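## 3. Materiais e recipiente

O nosso grupo estudou durante o mês de junho como guardar objetos pequenos num só recipiente, sem caixas separadas. O trabalho foi feito na sala Plidside, com orientação de Panagiotis Kontogiannis.

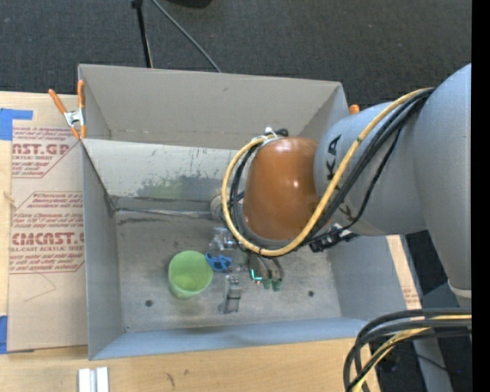

A escolha do recipiente foi a primeira decisão do projeto. Comparámos 3 modelos e ficámos com o de metal, aberto em cima, porque suporta bem o uso diário. A tinta do painel inclinado já está raspada na parte de baixo, e por isso anotámos o desgaste antes de cada série. O copo verde translúcido ficou de pé, com o objeto azul pequeno ao lado - esta posição chamámos "posição A" no relatório.

Cada série durou até 30 minutos. Os resultados das 4 séries estão na secção seguinte.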